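Movie Night at Home Without Wrecking the Living Room

I love a new release as much as anyone, but these days I'd much prefer to wait for it to hit streaming and watch it on my own couch, in my own socks. We have people over for a movie most weeks in the fall, and I've picked up a few habits that keep the evening easy (and the rug mostly free of popcorn).

Pick the movie before anybody sits down

We once spent 68 minutes scrolling and then went to bed. Now I text everyone two or three titles in the afternoon and whatever gets the most votes wins. If you're renting, pay for it early and check that it really opens on your TV. My friend Soo-ah rents hers the night before, but watch the clock on that, some rentals run out faster than you'd think once you press play.

Fix the muddy dialogue

If you're forever turning it up for the talking and down for the explosions, look in the sound menu for something called night mode or speech or dialogue boost. Turn off any "stadium" or "hall" setting while you're in there. I also pulled our TV speaker forward to the very front edge of the shelf and it made such a difference! It had been sitting way back and bouncing sound off the wood.

Give the loose stuff one home

Remotes, spare batteries, the charging cords, the little cloth for the screen - I keep all of it in a plastic bin with a lid that latches. Shallow is better than deep, or you'll be digging for the remote in the dark. Wipe it out now and then, crumbs get in there somehow.

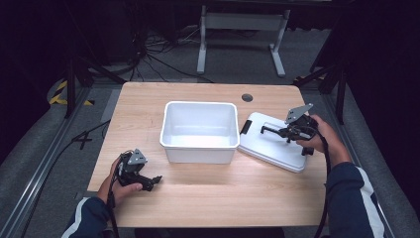
Popcorn that stays crisp

Pop it on the stove, then leave the lid cracked for the last bit so the steam can get out. Salt it right away. Butter goes on at the very end, a little at a time, and I toss between pours. Set a couple of empty bowls out too so people aren't reaching across each other.

Lights and glare

Total darkness gives me a headache, so I put one small lamp behind the TV with the weakest warm bulb I can find. Before the movie starts, sit in every seat and look for reflections. Ours came from the kitchen light over the stove, of all things.

Take a break on purpose

Anything over two hours gets a 10 minute break near the middle. Everyone groans, and then everyone gets up.

Last updated: 15 Sep 2022

Comments

Eamon Costello
The speaker tip worked for me. I'd been blaming the actors for mumbling.

Nele Kettler
Do you use oil or butter in the pan? Mine always burns.

Kiros Ayele
Nele, I use oil in the pan and save the butter for after. Medium heat, keep it moving.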